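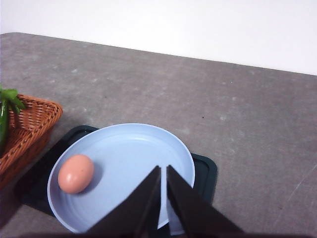

斯托梅夫斯卡养鸡场开放日参观记

四月去了一趟斯托梅夫斯卡（Stomevska）养鸡场的开放日。场子在县城北面的丘陵边上，平时只做批发，不接待散客，一年开放一次，要提前在网上登记。我登记的是上午那一批，名额里剩下的最后一个时段。

怎么去

从汽车站坐开往水库方向的班车，在岔路口下车，沿水泥路往里走，18分钟到大门。路上没有树荫，也没有小卖部，水要自己带。开车的话，停车场在大门外的空地上，碎石地面，底盘低的车进去要慢一点。轮胎要过一道消毒池，池子不深。

班车返程的最后一班在下午四点前后发车，站牌上的时刻表是旧的，以司机说的为准。我回来时就差点按站牌上的时间等错了。

登记和换鞋

大门右手边的平房是登记处。报手机号后四位，领一张胶牌、一双鞋套和一件一次性罩衣。最近两天内去过别的养殖场或者活禽市场的人不能进生产区，只能在外围看录像，登记表上有这一栏，要签字。我前面一对夫妻家里养了几只鸡，也被请去了录像室，工作人员解释了很久，他们最后还是去看录像了。

鞋套偏薄，走到第二个鸡舍就磨破了，出来时又换了一双。建议穿平底鞋。

鸡舍

参观路线一共开放2栋鸡舍，都隔着玻璃看，不能进去。第一栋是平养的，地上铺稻壳，靠墙是栖架，侧面有一排小门通到外面的草坡。讲解员说，天气好的时候上午放出去，太阳落山前鸡自己会回来，刚转进来的青年鸡头几天不认路，需要人赶。

第二栋是育雏舍，温度比外面高得多，玻璃上有水汽，看得不太清楚。讲解员讲了断水断料的应急办法，还讲了停电：场里有一台柴油发电机，每个月试机一次。有人问冬天的取暖费用，他没有给具体数字，只说比饲料少，比人工多。

草坡那一边只能远看。坡上种了几排果树，主要是为了遮阴，也防老鹰。鸡不太愿意走到完全没有遮挡的地方去，早些年没种树的时候，坡的下半截基本上是浪费的，草长得很高。

气味比我预想的淡，但顺风的时候还是有。介意的人可以戴口罩，登记处不提供。

分拣车间

分拣车间是这次参观里时间最长的一段。鸡蛋从集蛋带过来，先过一道刷洗，再吹干，然后进暗箱照检。暗箱里灯从下面往上打，裂纹是一条亮线，血斑是一个暗影。车间给参观者留了一个单独的照蛋盒，可以自己拿蛋试。我试了几个，裂纹能看出来，血斑一个也没找到，大概本来就是好蛋。

照检之后按重量分级，设备是施蒂姆利（Stimley）的，用了好几年，声音很大，讲解员在这里改用扩音器。分级之后分两条线，一条装纸浆托盘，发给批发商；一条装小盒，贴标签，发给超市。小盒线上要求大头朝上，气室在上面，蛋黄不容易贴壳。讲解员说家里放冰箱也应该这样放，另外不要洗了再放，洗过的要先吃。

关于蛋壳颜色，提问的人最多。讲解员的回答很简单：壳的颜色主要看品种，褐壳和白壳在营养上没有多大差别。蛋黄颜色则和饲料关系大，喂玉米多一些，颜色就深一些。旁边一位大姐不同意，说自己吃了一辈子，褐壳的就是香，两个人说了几句，队伍就往前走了。

不合格的蛋分两类处理。壳有裂纹但膜没破的，当天送去做液蛋；膜破了的，直接进废弃桶，和鸡粪一起送堆肥场。

堆肥场

堆肥场在下风口，单独一个院子，去不去自愿，一半的人没去。我去了。鸡粪掺稻壳和果树修下来的碎枝，堆成长条，定期翻堆。翻堆的时候冒热气，味道确实重。腐熟之后装袋，卖给附近的菜农，有时也拿来换菜。院子门口有一块黑板，写着各条堆的翻堆日期，字迹被雨淋花了一部分。

午饭

食堂对参观者开放，要另外买票，在登记处买，到了食堂再买就没有了。菜有番茄炒蛋、蒸蛋、青菜汤和米饭。蒸蛋做得嫩，没有蜂窝，盐放得少。食堂师傅说蒸蛋用温水，水和蛋液按二比一，过筛一遍，盖上盘子再蒸。番茄炒蛋偏甜，是本地口味。

食堂外面有几张长桌，可以自己带饭。垃圾要分开，蛋壳单独一个桶，攒起来磨碎以后撒到果树下面。

市集

中午以后，大门外的空地上有一个小市集，来的都是周边的农户和小作坊。“麦”（Mai）是一家做咸蛋和皮蛋的作坊，咸蛋用黄泥裹着卖，可以现场切开试吃，蛋黄出油，蛋白有点咸。洛尔内蒂（Lornetti）摊位卖鸡蛋面条，干面，细的和宽的两种，我买了一包宽的，回家煮了，比普通挂面耐煮，汤不容易浑。

还有卖菜苗和腌菜的，摊主大多只收现金，入口处也没有取款的地方。鸡蛋由场里自己卖，价钱和超市差不多，好处是新鲜，托盘上盖着当天的日期。每人限购两托。拎着走到岔路口等车不太方便，最好带一个硬底的篮子，或者在托盘之间垫毛巾。

带孩子去的

孩子可以进，鸡舍外面的玻璃偏高，小的要抱起来看。分拣车间噪声大，有个孩子一进门就哭了，家长抱到外面等。市集旁边有一块画蛋壳的地方，空蛋壳和颜料免费，画完可以带走，但没有盒子装。洗手池有两处，登记处一处，食堂门口一处，食堂那边有洗手液。

几点备忘

生产区内不能吃东西，也不能拍员工。鸡舍可以拍，要关闪光灯，讲解员会提醒。

全程走下来4个小时，包括午饭和市集。不去堆肥场、不吃午饭的话，半天绰绰有余。

下一次开放的时间场里还没有定，登记处的墙上贴了联系电话，想去的人可以留号码，定下来以后会发短信。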